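Gripper recordings: what went wrong and what changes

By Matěj Lukáč

In December we pulled 357 recordings from the Kiltix table-clearing set after finding that the left and right grippers had drifted out of step with each other. The full set holds 2,765 recordings, so the loss is not huge, but it did cost us most of the two-handed tray work and we will be redoing it into the spring.

The fault was in the clock sync. Each hand-held gripper keeps its own time and checks in with the base unit when it is switched on. If one of the pair restarted in the middle of a session, it came back up without checking in again, and nothing warned the operator. The indicator light stayed green. The finger positions were logged correctly on both sides, but by the end of a long session one hand could be over 89 milliseconds behind the other. With one hand on a tray and the other on a cup, that is enough to teach a robot to let go too early.

Nhung Tôn found it while replaying a tray lift on the test arm at Praltico. The arm tipped the tray on the same step each time. She first suspected the marker cubes, then the finger pads, and replaced both before comparing the two logs line by line. No one was hurt and the only thing broken was a cup.

Kinsella sent new firmware the following week. A gripper that restarts now refuses to record until both units have checked in. Ashraf Erraji has rerun the check on 1,433 recordings and found no further cases outside the ones already pulled. The rest are still to do.

If you use a pair from the Jalora pool, please do three things before your next session: update both units, tap the fingers together once at the start and once at the end, and write down any restart in the session log. Eimear Ó Dubhghaill has the update cable and can show you how it goes.

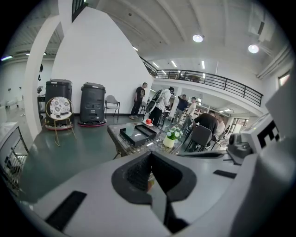
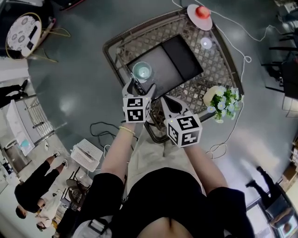 Hand-held grippers in use for tray and table work.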